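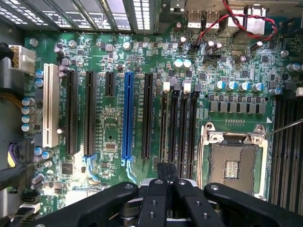
Suchbegriff eingeben Suchen

Werkstattkunde PC-Technik, Blatt 4: Steckplätze und Kabelwege

Liebe Teilnehmende, nach dem Netzteil am vergangenen Montag nehmen wir uns heute in aller Ruhe die Hauptplatine vor, und zwar im eingebauten Zustand, so wie sie einem im Alltag eben begegnet (auf dem Tisch sieht ja alles immer viel einfacher aus!).

Fangen Sie bitte bei den Steckplätzen an. Der helle, cremeweiße ist ein alter PCI-Platz, die schwarzen gehören zu PCI Express, und der blaue ist der x16-Platz, in den üblicherweise die Grafikkarte kommt. Auf die Farben allein sollten Sie sich trotzdem nie verlassen, das handhabt jeder Hersteller anders. Länge und Lage der Kerbe sagen Ihnen mehr. Ein x16-Platz liefert laut Norm bis zu 75 Watt.

Vor dem Ausbau einer Karte: Rechner vom Netz, 15 Sekunden warten, erden, Halteklammer lösen, gerade nach oben ziehen. Und zeichnen Sie sich vorher den Verlauf der Kabel auf, ich bitte wirklich herzlich darum.

Aufgabe bis zum nächsten Mal: Skript Seite 276 lesen und eine eigene Skizze mitbringen, gern auch mit Bleistift.

Ähnliche Beiträge
Blatt 3: Das Netzteil
Blatt 5: Arbeitsspeicher
Inventarliste Kundano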